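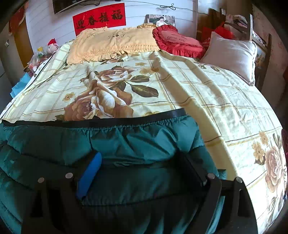 Padded fabric, blue pad down, on the flowered quilt.

Ticket: Dillel drops or rejects puffer jackets
Site: Werkenville, folding floor
Category: Grasp / soft goods
Priority: Normal (please bump it, see below)
Status: Open

Hi all, me again from the folding floor. Dillel has been doing shirts and towels beautifully for weeks and I have no complaints there at all. Coats are another story. Any time a quilted puffer comes down the belt, one of two things happens. It pinches a bit of shell, lifts, and the jacket slides right back out, or it sits there hunting for an edge until it times out and throws the "no stable grasp" message. Then one of us walks over, clears it, folds the jacket by hand and hits resume. On a mild day that's nothing. It is not a mild time of year and everybody in town owns one of these things!

In a batch of 100 mixed garments this morning I cleared it by hand for every single puffer. Fleece went through fine, and so did denim. A long wool coat took two tries but it got there.

What I tried before writing in:

Restarted the cell. No change.
Wiped both fingertip pads with the approved cleaner and let them dry. No change.
Swapped the left pad for a new one out of the drawer. No change, so I put the old one back (it still has life in it).
Lowered lift speed one notch in Purves. Slightly better, it held on longer before dropping, but the line slowed down enough that packing came over to ask what was wrong.
Raised grip force one notch. It held one jacket and left a dent in the filling, so I put the setting right back where it was. We can't be sending people's coats home with pinch marks.

Update 1

Support asked for the Purves export, so it's attached. Support also asked whether the jackets are going in zipped or open. Both! They come to us however the customer left them, and most customers leave them any old way, one sleeve inside out, hood bunched up under the back. I know the setup guide says to present garments "flat and closed," but if I'm zipping and flattening each one I've already done most of the folding, and then I'm basically the robot's helper. A few people on the floor have said this louder than I'm saying it here.

Update 2

Reply from support was that the model hasn't seen enough padded clothing. Fair enough. It learned from our own hand-held gripper recordings, and when we made those in January we did what was on the cart, so it was heavy on shirts and linens. The suggestion was to record more padded pieces on soft surfaces with the same kind of fingers, and retrain. The target they gave me is 1000 clips. I read that number out at shift change and got the groan you'd expect.

So we're doing it. Notes from the first round are in the next entry.

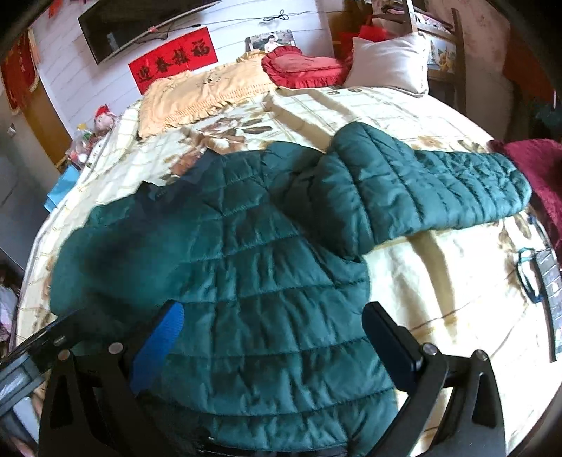 Posted by the folding lead, Gostamik Werkenville | December 2024

OK, first round of recordings, and some things I want on the ticket while they're fresh.

The dark teal jacket is the one I'd start anybody on. It's quilted all over, and even the sleeve has its own little squares stitched down by the cuff, so wherever you come in with the jaws you're landing on either a puffy part or a seam, and those two feel completely different in the hand. On a puffy part the pad sinks in and you think you have it, but what you've got is mostly air and a pinch of nylon. Coming in across a stitch line feels a lot more solid to me. I think that's our whole problem right there: Dillel goes for the highest point, and on a puffer the highest point is the worst place to grab. Could somebody on the model side check whether it's picking by height? I can't see that from my screen in Purves.

Second thing, the bed. We get a softer surface than the table, which is what you asked for, but the bedspread is a busy one with a grid and big brown flowers on it. If you need a plain background, tell me now, before we're hundreds of clips in. I'd sooner leave it. Plenty of what we fold lands on top of something patterned.

Third, the people side, and I know a ticket isn't really the place. When Dillel came in we were told folding would mean less standing and less wrist strain, and for shirts it does, my own wrists can vouch for it. But recording is hand work too. You squeeze that grip over and over and you have to go slower than you naturally would. We had one session run long and two of us were shaking our hands out afterward. So I've set a rule that it's five jackets and then you trade off, and I've asked for recording time to go on the schedule as its own job with its own hours. Right now it's getting squeezed in between carts and it makes everybody's numbers look bad.

I will say that a couple of the folks who were most worried about the robot are now the pickiest about the recordings. They've been folding for years and they can't stand a sloppy sleeve. One of them redid the same fold six times because the collar kept rolling under. I'd love for that kind of thing to count for something at review time. (Yes, I've told the office.)

Requests, so they don't get lost up there:

1. Check how the grasp point gets picked on padded items.
2. Yes or no on the patterned bedspread.
3. Let us flag puffers in Purves and send them straight to a hand station, so the line doesn't stop while we wait for the retrain.
4. A second hand-held gripper, so two people can record at once.

Number 3 is the one that would help tomorrow morning.

Update 3

Support came back on two of the four. The patterned spread is fine, keep going. Hand station routing can be turned on by garment tag, and I've done that for anything the front counter tags as padded. First cart went through without a stop. The counter misses a tag now and then, so we still get the odd jacket on the belt, and Dillel still lets go of it.

Leaving this open until the retrain. Still waiting on the grasp point question and on the second gripper.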